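2023-10-15

Notes to go with session 2 of the evening course on sleep through history. I've typed these up from my own scribbles, so forgive the jumps. If you missed session 1, the main thing you need from it is the idea of "first sleep" and "second sleep", and I'll go over it again in a moment anyway.

## Where we'd got to

Before street lamps and cheap candles, plenty of people in Europe seem to have slept in two goes. You went to bed not long after dark, woke somewhere in the middle of the night, pottered or prayed or chatted for a bit, then went back under until morning. The evidence is scattered through court papers, diaries, medical books and prayers, and historians still argue over how common it was. I lean towards "fairly common, but not everywhere and not for everyone". You're welcome to disagree with me, and the essay question more or less invites you to!

What I didn't get round to saying last time is that a night like that was hardly ever a private one. Tonight is mostly about that.

## Sharing a bed

We tend to think of a bed as belonging to one person or a couple. For most of the period we're looking at, it was a bit of furniture that a household used together, a lot like a bench. Children slept in rows. Servants slept with other servants, or on a pallet at the foot of the master's bed. Travellers at an inn might be put in with a complete stranger, and there were manners for it: lie still, keep to your side, don't hog the covers. Some phrase books for travellers even had lines for telling your bedfellow off about snoring and kicking (I love these, I could read them all day).

The bed was also, very often, the dearest thing in the house. Look at wills and you'll find people leaving "my best bed" or "my second best bed" with real care, and the hangings, bolsters, blankets and sheets listed one by one. A feather bed was something you hoped to get when you married and hoped to hand on when you died.

## Linen

So now to the sheets themselves, which get far less attention than they deserve.

Linen was spun and woven from flax, and it was slow work. A girl might start on her own sheets years before she had any thought of a husband. Good linen was fine and white. Poorer households used hemp or the coarse leftover flax, which was scratchy for the first few years and then, by all accounts, rather lovely. And there were plenty of households with no sheets at all, only straw and a blanket.
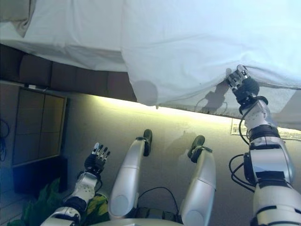

Trorkero wrote to me after session 1 to say that I'd made the past sound far too cosy, and that a shared bed full of fleas, with a sick child in the middle of it, was nobody's idea of a good night. Fair point, and I'm going to take it on board properly. Fleas, lice and bedbugs turn up all over the sources. People hung herbs, shook out straw, aired blankets at the window and still got bitten. When you read a cheerful passage about bedfellows talking in the dark, do ask who was writing it and how well off they were.

Back to linen. There was a strong belief, from the sixteenth century on, that clean linen cleaned the body. Washing yourself all over in hot water was thought risky, as it opened the pores and let sickness in. Fresh linen next to the skin soaked up the bad stuff instead. That goes for shirts and shifts above all, but you see the same thinking applied to sheets. A big wash was a huge job, with lye made from wood ash, and a richer house might only do one every few months. That meant owning enough sheets to last between washes, so a full linen cupboard was a way of showing off.

## What changed

Cotton, mainly, and iron bedsteads. By the nineteenth century you could buy a metal bed that bugs couldn't burrow into so easily, and cotton sheets that were cheap and boiled well. Doctors began to fuss about fresh air and about the breath of other sleepers. Single beds for children came in as a mark of respectability. Meanwhile factory hours and gaslight pushed bedtime later, and the two sleeps (if you go along with me on that) slowly squashed into one.

## For next time

Please read the chapter on inns in the course pack. It's 21 pages, but they're small ones. Have a think, too, about what a will or a household inventory can't tell you about how people slept.

The essay is due in January and should be no more than 4000 words, footnotes not included. You can do either the two sleeps or the shared bed. If you'd like to do something else, come and talk to me first and we'll sort out a title.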